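Filed under: Field Trips, Robot Software | 5 comments

I had been meaning to get out to Plisska's open lab day since May, when a friend at Brutwood told me their planner group was worth the drive, and I finally went on 3 Jan 2025 with a thermos and far too many questions. The bit I wanted most was Nandside, the in-house program that decides which arm moves, when, and how far it has to stay from its neighbor. Both arms run from one planner, so a parked arm is still part of the problem, and every path gets checked against it before anything moves.
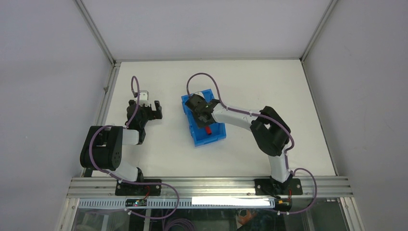 Yevhen Tymoshchuk wondered whether one planner for two arms would hold up once both had to reach over the same bin, and said he would sooner give each arm its own and let them bargain over the space. Our guide took that well! They tried it, she said, and spent 54 days chasing stalls where each arm politely waited for the other.

After that we got onto the planner settings, which I could have listened to all afternoon (my feet disagreed). It samples up to 1,000 candidate paths per move and keeps the best 4 for a slower check.

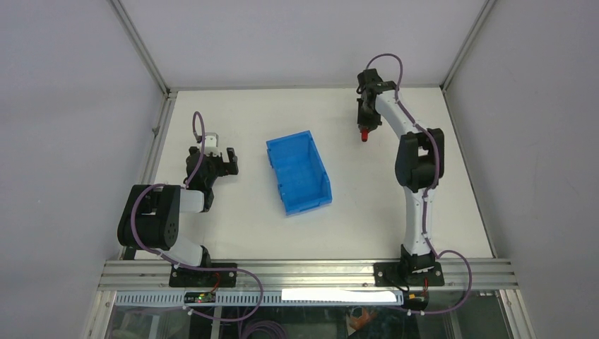 Right arm extended, left arm folded, blue bin between them.

Then came perception, and a long, friendly argument by the coffee urn about whether wrist views are worth the trouble of calibrating.

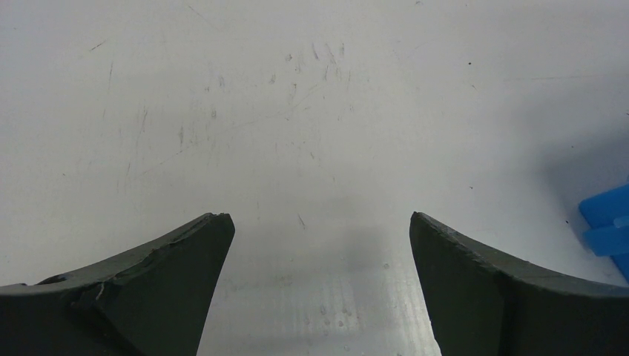

I have always been a fixed-camera person, mostly out of laziness. One calibration, one set of numbers, home in time for supper. But a wrist view does put the fingertips right up against the work, and it picks up every fine scratch on the white tabletop, so I asked how the Arabzadeh segmenter they use keeps from taking marks like those for edges. The answer had to do with comparing depth before color, and I wrote down perhaps half of it.

What I did get down properly was the replay tool, my favorite thing of the day.
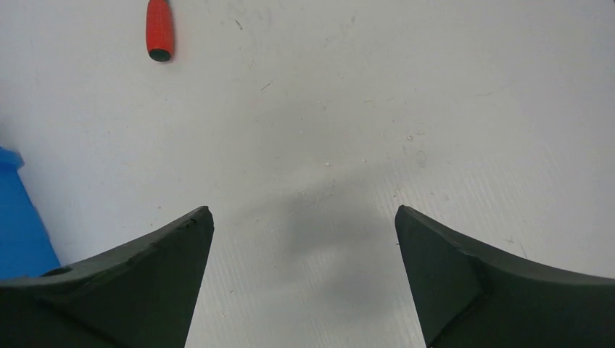 It lines up the camera views with the planner's log on one timeline, and you can drag back to any moment and see which path was chosen and which ones lost. I want one at home, badly, and I mean to start on it as soon as I've cleared off my desk.

Share this | 5 comments
Contact | Back to top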